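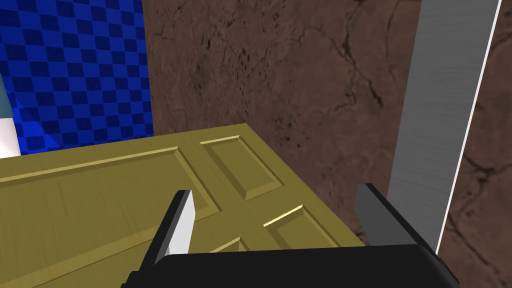
I run the manipulation software side of things at Prumodano, and I'm looking for someone to join me on Rostik, our planner for arms with parallel-jaw grippers. There are two of us at the moment and we've got more ideas than hours, so come and help!

You'd mostly be in the motion planning code (C++ with a Python layer on top), working out how an arm gets its fingers near awkward things without clouting whatever's next to them. We test nearly everything in Sotia, our in-house simulator, which deals out odd rooms with odd textures. The current test set has 1,109 of them, and Rostik still falls over on 595, so you won't be short of bugs to chase.

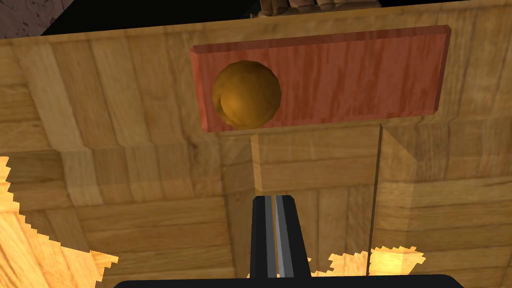 Gripper view in Sotia: fingers below a red-brown board and a sphere.

I'd love it if you've written a planner or a controller before, even a scrappy one for a hobby arm. A degree is fine, no degree is fine too. You get 27 days' holiday, a decent desktop and a say in what we build next (I do listen, mostly).

Send me a CV and a bit of code you're fond of by 08/10/2020. If you're not sure you fit, write anyway and we'll have a chat.

Contact | © Prumodano | Back to top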